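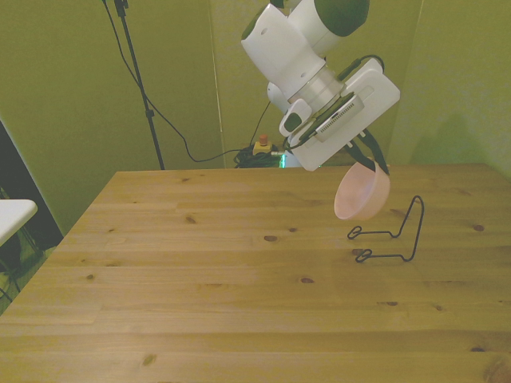

Can a policy trained only on upright bowls place one on edge in a wire stand?
In part: the reach and the lowering carry over, and the last stretch of the approach does not.

23 May 2024, Clisovdale bench. Task is bowl to stand, policy Pidov, no fine-tuning since the October checkpoint. Baseline is the scripted placement (Mindia). 64 trials per condition, same start poses for both.

Change under test: wrist crop. The old crop discarded the outer part of the wrist view. New crop keeps all of it, resized, so table grain and backdrop both go into the encoder. Concern is that the encoder latches on to knots in the pine and uses them as landmarks. If so, shifting the table should hurt more than shifting the stand. 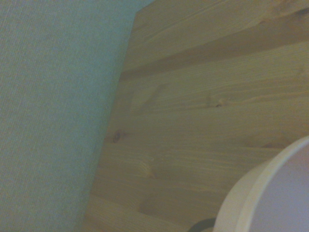
Eyvindur Hauksdóttir thinks the knot test is confounded, as moving the table also moves the boundary with the backdrop, and would mask one at a time before claiming anything. Agreed. Added two masked conditions, wood only and backdrop only, 20 trials each. Masks are applied in software and the table stays put.

Logging: wrist and fixed streams drift apart by up to 127 ms when the Tăng recorder is writing both. Acceptable for success rate, not for release timing. Release times from this batch should not go in the table until the streams are realigned.

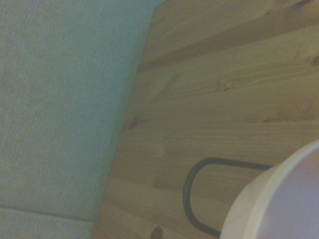
Next steps
1. Realign streams, recompute release times.
2. Run masked conditions, wood first.
3. Repeat the baseline with the stand rotated; script needs a new goal pose.
4. Ask Eyvindur for the mask code before rewriting it.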